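4.3 Recording a batch of pick examples

Read section 4.2 first. The arms must be homed and the Orau recorder must show a free slot before you start.

1. Wipe the panel and lay it flat on the table rails. Push down on each corner. If it rocks, move it until it sits still.

2. Open a new batch in Orau and type the object name in lower case. Use the same name every time. "Glasses" and "eyeglasses" will be stored as two different objects.

3. Place one target object on the panel. Fold any moving parts, such as the temples on a pair of eyeglasses.

4. Bring the gripper over the panel with the fingers pointing down and open. Stop short of the object.

5. Press Record and wait for the tone. Guide the arm to the object, close the fingers, lift, hold for two seconds and set the object down.

6. Press Stop. Mark the example Keep or Discard before moving on. Orau will not let you go back and change the mark.

7. Turn or shift the object and repeat from step 4. A full batch is 100 kept examples.

Note: Discarded examples do not count toward the batch, but they stay on the disk until you close it. Batch 812 has to be closed by hand — see the release notes.

Note: Missed grasps are worth keeping if the arm moved smoothly. Mark them Keep and set the result to Miss.

Caution: Keep your hands off the panel while the recorder is running. Use the stop button if a cable catches.

Caution: Thin frames bend easily. Set grip force to 11 or lower for eyewear, and check the object for damage between examples.

Glare on a shiny panel can hide the edge of a lens. Check the preview before step 5, and move the object if its outline breaks up.

Typical starting position for an eyewear batch:

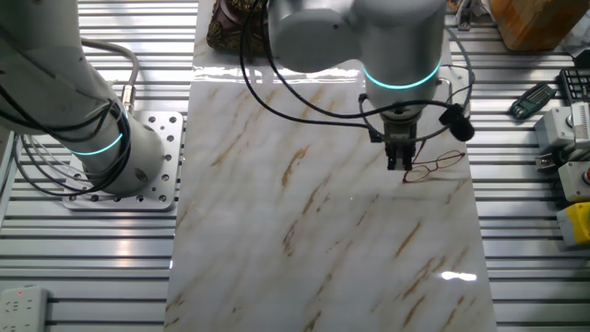 Ruba Tannous: Step 7 should say how far to shift the object. I moved mine a finger's width each time and the trained model only did well near the middle of the panel. I redid the batch with bigger moves and a few turns past ninety degrees, and the picks near the corners got better.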